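Notes for the rights session - sponsorship inventory in broadcast contracts

Slot is 44 minutes. Leave the last 6 for questions.

Start with the split. A league sells two things that buyers tend to treat as one: the right to carry the match, and the right to put a name beside it. Skedix bought both in a single contract and priced them as a single line. When the naming partner left in August, there was no agreed value for the part that had gone.

Define terms before going on. Carriage, shoulder programming, perimeter, title. Say that perimeter is normally held by the clubs.

Ryota Onishi's point on exclusivity: a category must be written down. "Telecoms" covers fixed line, mobile, and in some markets set-top boxes. Ultlow and Simiyu both believed they held it.
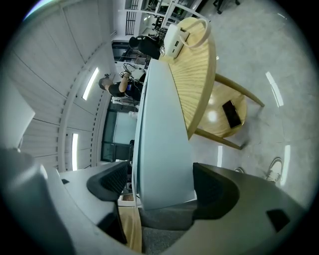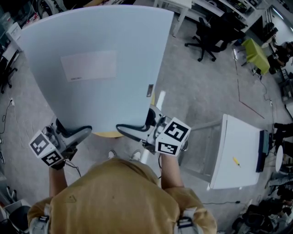 Payment schedules. Most deals pay in equal instalments per season. Skundlow asked for payment per match delivered, with 100 per cent withheld for any fixture not shown live. The league accepted this for the cup but refused it for the regular season.

Pause here. Ask who in the room has a make-good clause. Expect few hands.

Make-goods: airtime is the usual remedy, cash the exception. Mention that unused airtime expires at season end unless the contract carries it over - Kiyoshi Noguchi will cover the accounting side in the afternoon, so keep it short.

Last section, renewal. Matching rights against first negotiation. A matching right lowers the price other bidders will offer. First negotiation costs the seller 2 months at most.

Questions. Microphone is on the left aisle.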